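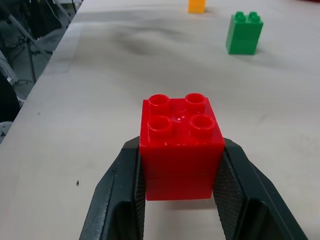

I played Sillcombe for most of January, and I still can't work out who it was made for.

The store page promises a survival sandbox with "a living valley" and crafting that "remembers what you do." I've been reading sentences like that since I was in school, and my rule is to knock off half of whatever the page says and then see what's left. With Sillcombe I should have knocked off more.

You start on a riverbank with a knife and a wet coat. Fine. You cut reeds, you make a rope, you make a worse coat. The first 8 hours are good, and I want to say so before I get going. The rain sounds great. The map is drawn by your own character and it's wrong in places, so I once walked a whole evening toward a bridge that was a fallen tree. I loved that. If the game had ended there I'd be telling everyone to buy it.

Then you reach Toom, which is the trading town, and the quests start. Bring 90 bundles of reeds. Bring them again, but dried. The living valley consists of people standing next to carts who say one of three things, and one of those things is a cough. I gave the same woman in the mill yard a smoked trout every day to see if she would remember it. She thanked me for my first gift each time.

The defense I keep seeing is that the game is slow on purpose. Maybe. I've played slow games that I adored, and in those the waiting gave me something to think about. Carrying reeds up a hill with a stamina bar the size of a grain of rice gives me time to look at my phone.

I put most of this on the Baveo forum, where I expected to get yelled at.

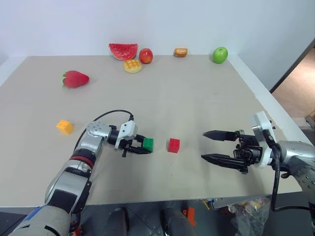 Lucero Castaño wrote back that I had rushed to Toom and missed the point, and that players who stay on the river until the first frost get a different set of conversations when they arrive. So I started over. I stayed on the river. I ate a lot of trout. The frost came, I walked into town, and yes, there are new lines. The man by the gate mentions the cold. The woman in the mill yard still thanks me for my first gift.

I don't think Lucero was lying to me, and there may be some combination of weather and fish that opens the whole thing up. But a game shouldn't need that much faith from people who already paid for it.

About paying for it. The October update added a shop, and the shop has its own coin. You can get 1,000 of them by playing, very slowly, and a decent backpack costs 3,000. The backpack fixes the carrying problem. I'll let you draw the line between those two facts yourself. The patch notes call it "an optional comfort item," and I suppose shoes are too.

I asked Jisell's support desk whether the stamina bar had been shortened in that same update, since it felt shorter to me. I got a form letter with a link to the shop. Then I asked on the forum, which was more useful.

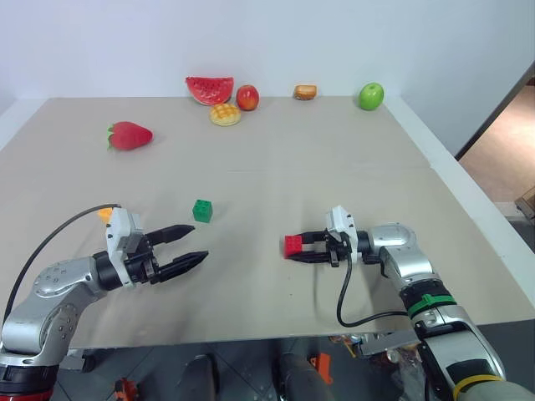 According to Eusebio Tamayo the bar is the same length it always was, but sprinting uphill drains it faster when your coat is wet, and it rains a lot more now than it did at launch. He had saved video from both versions. I watched the two clips side by side, and he seems to be right about the rain, though a couple of clips isn't much to go on and I'd like to see somebody test it properly.

The co-op mode is supposed to come next. Two players, one cart. I can see it being fun for a weekend, and I can also see it being twice the reeds. I've uninstalled for now and kept the save, the one from before Toom, with the bad map.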